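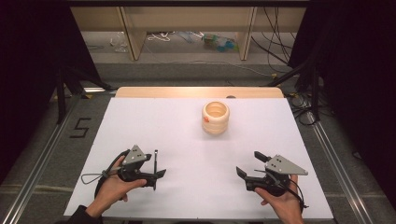 Willon homebrew contest back in June, entries open now

2024-03-25

Entries are open for the Willon Homebrew Cup, back at the old tram shed on Plullel Street this June. Two categories this year – pale and dark. No sours, sorry, the judges had a rough time of it last summer.

Last year's contest drew 294 bottles and 1,457 visitors over the weekend. Almost all the Saturday tickets went before the doors opened, so don't hang about if you want one.

Winner in each category gets a brew day at Goneo, the brewery behind the station, and the beer goes on the bar there until it runs out. Natanael Paiva, head brewer, will scale the recipes up himself. "Bring me something I can make without crying," he said when we rang. "Last year's stout had eleven malts in it. Lovely beer. Never again."

That stout was Rafferty Kowalczyk's. He's entering again, pale this time, and wouldn't say more than that.

Judging is blind, on the Friday, closed to the public. Tsegereda Derese chairs the panel, with Aiguo Tian joining for the first time. Scores go up on the wall by the bar on Saturday lunchtime and everybody who enters gets there sheet back with comments, good or bad.

The rules, quickly. Two bottles per entry, 500ml, brown glass, plain caps. No labels, no wax, no writing on the cap. One entry per person per category. Brewed at home, on your own kit – nothing made at a commercial site, even if you work there. You must be 18 or over. Write your name and the style on the form, not the bottle.

Drop-off is at the Goneo taproom, any day they're open, up to the Wednesday before. Ask for Leonidas Psarras, he's got the forms and the fridge. Posted bottles can't be accepted after the breakages last time.

Food both days from the Schumacher van, parked in the yard. Sausages, chips, somthing for vegetarians to be confirmed. Dogs fine outside.

Entry is free, visitor tickets on sale at the taproom from Thursday. Cash or card. Stewards still needed for the Sunday pack-down – free pint and a T-shirt, see Leonidas.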